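27 September 2021
Dive workshop, Ollness – regulator bench and cylinder room

Good day at the bench, probably the best since we moved the test gauge over to the window side. Writing it up now while I can still read my own scribbles.

First job was the rental regulators back from the Sondthorpe trip. Leire Arrieta had tagged two of them as "breathes wet" and one as "hisses when it feels like it," which made me laugh but was a perfect description. I put the hisser on the intermediate pressure gauge and there it was, the needle climbing slowly after every purge and never locking up. Classic creep. Opened the first stage and found a beautiful ring worn into the high pressure seat – I've kept it in the small jar so the new instructors can look at it under the loupe. New seat, new o-rings, quick swirl in the ultrasonic bath for the metal parts, and it now locks up solid and stays there. I left it on pressure all through lunch and the needle didn't move. Lovely.

The two wet breathers were both exhaust valves. One had a grain of sand under the edge, simple as that. The other had gone stiff and curled on one side, so I swapped it. Mouthpieces on both were chewed through at the left lug as well (why always the left?) so check that before blaming the exhaust valve next time. I did the suck test with the valve closed on both before they went back on the wall.

Note for whoever orders parts: we're down to the last 2 exhaust valves for the older second stages. The newer ones we have plenty of.

Cylinders next. Severino Peñalver did the visuals with me and we got through 12, a really nice pace for the two of us. He has a great eye for threads. Three had a bit of white bloom near the bottom, nothing deep, and came up clean after a tumble and a fresh water rinse. Dried them with warm air, bulb back in, checked again, fine. Cylinder 2518 is the one I want another look at. There's a mark inside the neck that could be a tap mark or could be the start of something, and we couldn't agree on it. It's out of service with red tape on the valve until the inspector has seen it. Please don't fill it, even for a pool session, even if we're short.
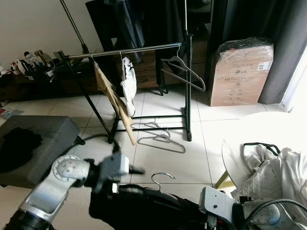

Garment rack, three hangers on the floor.

After lunch, compressor. Ran it up with the new filter cartridge and it sounds so much happier. Fill rate is steady, the drains are spitting much less water than last week, and there's no smell at the whip at all. I've written the hours on the masking tape by the gauge and in the big book too. The intake hose clamp was loose again, so I've put a proper stainless one on and thrown the old one out before anyone can rescue it.

Then the fun bit – trim weights! Leire has been wanting to sort out why so many students go feet-down in the pool, and we finally had an hour to play. We took one of the rental jackets, moved the cylinder band up a bit, and shifted a pound from the belt to each of the upper trim pockets. She got in the training pool and just hung there, flat as a board, hardly finning. Then Severino had a go with the same setup and went slightly head-down, so it isn't one answer for everybody (his fins float like corks, mine don't). Still, it's a huge step on from "put it all on the belt and hope." We want to try it with the next open water group, starting at the shallow end before the skills circuit, and write down where each person ends up.

Leire's idea was a card for each student with weight, pocket positions, suit thickness and cylinder type. I love it. She's drafting one tonight and we'll see if it survives a wet pocket.

Luangrath gauge: reads slightly high against the bench gauge at the top end, fine lower down. Labeled it "compare only." Would like to have it checked before the November service round, when all the club sets come in at once.

Skadska drysuit: leak found! Left wrist seal, tiny split right at the fold, only bubbles if you stretch it. I'd been hunting along the zipper for ages with the soapy water, so a bit embarrassing, but very pleased to have it. Seal is ordered. Suit is in the back with the repair slip pinned to the shoulder.

Left to do:
Inspector to look at 2518
Order exhaust valves and left-over mouthpiece ties
Service 9 octopus second stages, box under the bench, not started
Rinse tank needs a scrub, it's getting green in the corners
Ask Severino where the small pin spanner went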